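Jolta re-homing results, am I missing something?

gripline_ty
Read the Jolta write-up twice now. The claim is that the arm finds its start pose from a tape cross on the table, wrist camera only, and lands within 2 mm. 145 trials, all on one bench as far as I can tell. I don't buy the general claim from that.

pundau_bench
Dudás does say one bench, in the appendix. We ran the same routine on ours in August and got 4 mm on a good day. Wrist view at the start pose:

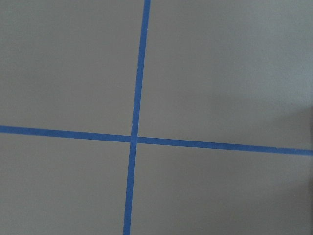
Blue tape cross on the gray surface, wrist camera, our bench.

gripline_ty
So which point is the center? Your horizontal strip has a tiny step where it meets the other one. Fit a line to each half and you get two answers. And there's a dark band down the right side that the tape runs into.

yaoki
Yuzuki Aoki here, I did the line fitting. It uses both edges of each strip over the full length, so a small step averages out. Shadow costs us very little at 1080 lines.

gripline_ty
Averages out to what, though? If the tape is crooked the error is baked in — you just repeat it nicely. Repeatable and accurate are separate columns.

pundau_bench
Agree on that, but for re-homing I only need repeatable.

gripline_ty
Then the title should say so. Has anyone peeled the tape and laid it again between runs?

yaoki
No, same tape throughout.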